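Can a Robot Do Your Chores Yet?

Last updated: December

Short answer - sort of. Long answer - keep reading, it's not that long.

You probably already know one chore robot. The round vacuum kind. Bumps into the couch, turns, goes again. It does one job on one flat floor and it does it pretty well. But ask it to pick up your socks and it's stuck. No hands!

So what about robots WITH hands?

Why chores are hard

Think about setting the table. You grab a plate. Easy. But your brain just did a ton of work. It found the plate, figured out which way to turn your wrist, and squeezed just enough. Too hard and things break. Too soft and they drop. You learned all that when you were tiny, mostly by dropping stuff.

A robot has to learn it too. And your kitchen is messy for a robot. The cup is never in the same spot. Somebody left a bag on the counter. Bananas are bendy, eggs are smooth, a wet sponge is just weird.

Factories are different. In a factory the same part shows up in the same place all day long. At the Stendico plant one robot arm puts lids on jars, 600 an hour, and never gets bored. Move the jars over by the width of your hand and it puts lids on nothing. It doesnt know the jars moved.

Shops are somewhere in between. Barnska, a grocery store, tried a shelf-stocking robot on the night shift. Cans went fine. Bags of chips, not so fine. Bags are squishy and they slump over, so a person still does the chips.

How a robot practices

Lots and lots of tries. A learning project called Gunetwood had its robot try one job - put the spoon in the drawer - 1232 times. The first 400 were mostly misses. Then it got better. Then somebody swapped in a bigger spoon and it got worse again.

A lot of practice happens inside a computer. It's called simulation. Kind of like a video game with a pretend table, pretend food and a pretend robot. If the pretend robot knocks over a pretend bowl, no mop needed. You just hit restart. You can also run many practice tables at the same time, even all night.

The tricky part is going from the pretend kitchen to a real one. Real tables can be sticky. Real light changes. Somtimes a robot that was great in the computer gets mixed up on day one in a real room.

Chores robots are OK at now - vacuuming, mowing a plain lawn, carrying boxes down a hallway.

Chores they are still learning - folding laundry, loading a dishwasher, putting away groceries, making a sandwich.

Chores they are bad at - cleaning YOUR room. Sorry. Too many different things in there, and a robot can't tell your treasure from your trash.

Food on a cutting board, computer practice style:
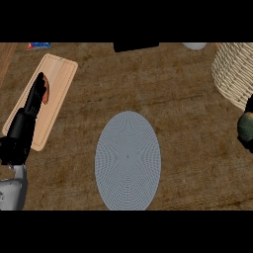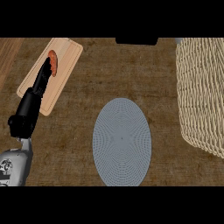 Sachdeva, December

Try it yourself! Put on thick mittens, close one eye, and move 9 grapes from a bowl to a plate. Slow, right? Now have a friend move the plate while you're not looking. That's a bit what it's like to be a robot in a kitchen.

Grown-ups can play too. You can eat the grapes after.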